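Speaker notes: Teaching manipulation with hand-held grippers
Student robotics project, Lilanmont
August 2019

Slide 1. Title
Leave up while people sit down. Mention that the slides will be on the project page. Total time 30 minutes, with questions held to the end.

Slide 2. What the course was
One-semester project course, 14 students, most with some programming and no prior robotics. The assignment: produce a set of demonstrations good enough to train a simple pick-and-place policy, then report on what the policy does with them. Grading was on the data and the report. Policy success was not graded. Say this early, because the first question at Mustelden was how we graded failures.

Slide 3. Why hand-held grippers
We had one arm and five teams. Teleoperation on a shared arm gives each team a couple of hours a week, and much of that goes to homing and recovery. With a gripper in each hand a student can record without the arm at all. The arm is needed only for playback, near the end.
Cost: we lose joint data. Everything depends on knowing where the gripper is, so the marker plate on top has to stay in view. Spend a minute on this. Teams that understood it in week one had usable data by week three.

Slide 4. The task family
Small household items and toy items, one container. Items go in, come out, or get moved from one side to the other. Task cards were written by the teams and swapped, so that no team recorded only its own ideas. The El Fassi card set is the one most people ask for; it is in the handout.
Point out that containers with handles are harder than they look. The handle blocks the straight approach from above, and students tend to tilt the wrist to get around it. Tilt the wrist far enough and the marker plate turns away from the camera. Long items are a separate problem — they come to rest across the rim, and the card has to state whether that counts as placed.

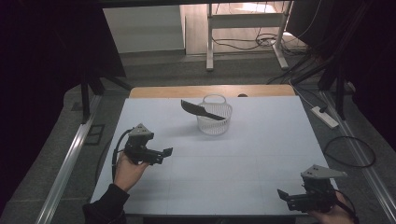

Our rule by midterm was that each card carries a start state and an end state, written so a different team can check them. "In the basket" was replaced by "fully below the rim" or "supported by the basket, any pose." Disagreement between teams on what counted as finished dropped sharply after that change. We did not measure it formally. If pressed, say so.

Slide 5. Numbers
1,348 episodes recorded over the semester. About 5 percent were thrown out at first review, nearly all for lost tracking. Do not read the table aloud. Give the total, give the rejection figure, move on.

Slide 6. What went wrong
Cables. Students route them for comfort at the start of a session and forget them. A cable that catches on the table edge pulls the wrist and shows up in the trajectory as a small jerk that is easy to mistake for a regrasp.
Two-handed timing. Most students park one hand and work with the other. The logs then contain long stretches with one gripper idle. We asked for cards that require both hands, such as steadying the container during insertion.
Clock drift between the two grippers. Fixed with the Stendaslow sync script in October of the first run. Skip the details unless someone asks; backup slide 11 has the plot.

Slide 7. Changes for the next run
Shorter sessions. Tracking check before every block of recordings. Review by another team within the same week. Playback on the arm moved earlier, even with poor data, so students see what a bad approach angle costs.

Slide 8. Handout and contact
Task cards, review form, parts list. Parts list is out of date on the finger pads; the corrected sheet is at the back of the room. Take questions.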